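Print this page | E-mail this thread

Nhyira Boateng
Thread, Thu 17 March

1/ Knitwear storage, part two. Part one dealt with hanging (don't). This part deals with folding, on a bed, with no board and no clips. Several of you asked for the sequence written out, so it is written out.

2/ Scope: jumpers of ordinary gauge with a ribbed hem and set-in or dropped sleeves. Cardigans are a separate problem. So is anything with a roll neck thicker than the body fabric.

3/ Work on the widest flat surface in the house. In most houses that is a bed. Strip off cushions or push them to one side. A mattress has some give, which means you smooth with the flat of the hand and don't press down with the fingertips.

4/ Orientation. Neckline away from you, hem towards you. Selina Widmer folds hers the other way up and gets a decent result, but she also irons her tea towels, and her method needs an extra turn at the end. 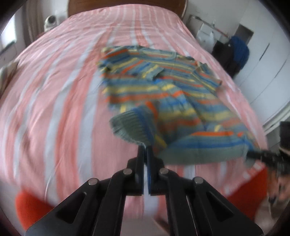
5/ Sleeves are where most folds go wrong. A sleeve has its own thickness, and wherever it lies you have added two layers of knit to the stack. Lay it diagonally across the chest, cuff near the middle, and keep it off the hem. The left sleeve of the striped jumper lies that way, with the grey-green cuff in the middle of the chest and the right one still out at an angle. The hem already has a turn in it at the lower left. I'd normally leave the hem until both sleeves are in, but the order matters less than keeping the rib flat.

6/ On rib: it is more elastic than the body and it pulls in. If you fold exactly on the line where rib meets body, you get a ridge. Fold above it, in the plain knit, and let the rib lie inside as one layer.

7/ Horizontal stripes are useful. They are a ruler. If a band meets itself across the fold, the fold is square. If it steps up or down, the garment is twisted and you should open it and start again. Correcting a twist halfway through only moves it somewhere else.

8/ Striped bedding is useful in the other direction. Lengthwise stripes under the garment give you a vertical to check the sides against. Allow for the curve of the mattress near the edges, where a straight stripe stops looking straight.

9/ Sequence in full. Lay out, neckline away. Smooth from the centre to the sides. First sleeve in on the diagonal. Second sleeve in on the diagonal. Sides in, if the drawer is narrow. Hem up to mid-body. Hem up again if you want a short packet. Turn over, neckline at the top.

10/ Sides in or sides out depends on the drawer. My Pemivach chest has drawers 400 mm deep front to back, and a jumper with the sides folded in goes two across. With the sides left out it goes one across and wastes the remainder.
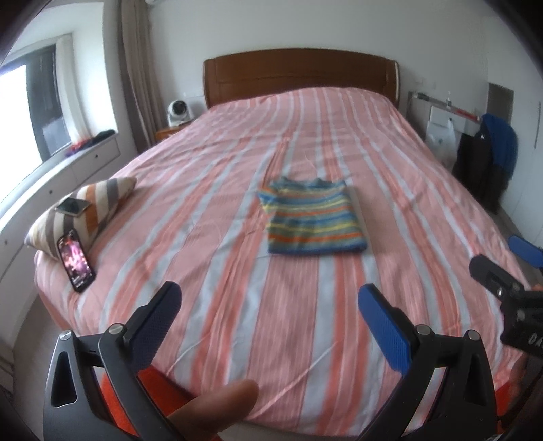 Folded to a rough rectangle, neckline at the top edge.

11/ A rough rectangle is good enough. Knit doesn't hold a corner, and chasing one stretches the shoulders.

12/ Stack height: five for medium gauge, seven for fine. Beyond that the bottom one takes a permanent crease across the chest. Heaviest at the bottom, whatever the colour.

13/ Filing upright (the packet standing on its folded edge) works for fine gauge only. Thick knit slumps within a day or so and you end up with a pile lying on its side.

14/ Window seats with drawers: fine for knitwear if the wall behind is dry. Check the back panel in winter before you commit anything wool to it. The top of the seat is not storage, although every one I have seen gets used as such.

15/ Dividers. I tried the Cisisum felt ones and the Javum card ones. The felt sheds onto dark wool. The card is stiffer and can be trimmed with kitchen scissors. Neither is essential if the drawer is full – they matter when it is half empty and the stacks lean.

16/ For those asking: the drawer liner is Hodžić, stock code 1401, unscented. I don't use scented liner with wool. The smell transfers and takes several washes to shift.

17/ Refold every few months along a different line. Move the hem fold up or down by the width of a hand. This does more for the fabric than any liner.

18/ Part three will be cardigans, including what to do with the button band. Questions on roll necks can go under this post, but I don't have a good answer for them yet.

Print this page | E-mail this thread

Recent threads by this author
- Knitwear storage, part one: why not to hang it
- Duvet covers, and which end to start from
- Drawer runners: wax or replace
- Fitted sheets in a shallow cupboard
- Reading a care label in the right order

This site uses cookies to remember your settings and to count visits. By continuing to browse you accept their use. Manage cookies | Accept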